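Switched from a notes app to paper for my household budget in November and kept it up through the whole winter. Putting what I learned in one thread.

Background: two adults, one car, a rented place in Trinedcombe. Income goes up and down because one of us works shifts. Rent and car insurance stay the same. Everything else moves.

I used the Prument app before this. It sorted purchases into categories by itself and got a lot of them wrong. Dog food went under restaurants. The pharmacy went under groceries, and so did anything bought at the gas station. I spent more time fixing the labels than reading the totals.

On paper I have 6 categories: rent and utilities, food, car, medical, dog, other. I tried more at first. Clothes and gifts had their own columns and both stayed blank for weeks, so now they go in other.

One row per day. If nothing was spent, the row gets a dash. A blank row means I forgot, and then I go look at the bank statement.

I write things down at 9 pm, after the dishes. It takes a few minutes. When I tried doing it in the morning I had usually thrown out the receipts already.

Whole dollars only. I round up every time. At the end of the month the paper total is a little higher than the bank total and the difference stays in checking.

First full month came to $1,651, not counting rent. I would have guessed a lot lower. The food column was the surprise. We were making small stops on the way home almost every day and each one was a drink, a snack and whatever we went in for.

Second month was $1,312. Part of that was fewer stops. Part of it was that the car didn't need anything, so I don't give the paper all the credit.

The change that helped most with food was picking two shopping days and sticking to them. If we run out of something in between, we eat something else. Milk is the exception.

Subscriptions were next. I wrote each one on the day it was charged and found a Drirnero storage plan I had stopped using when I got a new phone. Canceled it. They let you keep the files for 15 days after, so download what you want before that runs out.

Irregular bills still give me trouble. Car registration, vet checkup, the dentist. I add them up for the year, divide by twelve, and write that number in the first row of every month as if it had been spent. The money goes to savings the same day.

For shift income I budget from last month's pay, never this month's. It took a while to get one month ahead. We did it with a tax refund and by putting off a new couch. The couch is still put off.

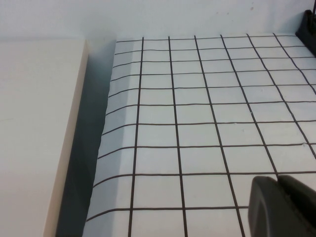

Do both people have to write in the same book for this to work?
One person can do the writing as long as the other hands over receipts or texts the amounts the same day. In our house I write, and we both read the totals at the end of the month.

Cash was the other thing I had to settle. Money taken out of the ATM counts as spent the day it comes out, under other. I don't track where the bills go after that. If other gets too big, we take out less the next month.

Pens: pencil smeared, gel pen soaked through on cheap paper. I use a plain Amano ballpoint now and cross out mistakes with one line so I can still read what was there.

Next I want to compare this winter's electric bills with last winter's. I still have to find the old ones, and I think they're in the box with the lease. Will add to the thread when I have the numbers.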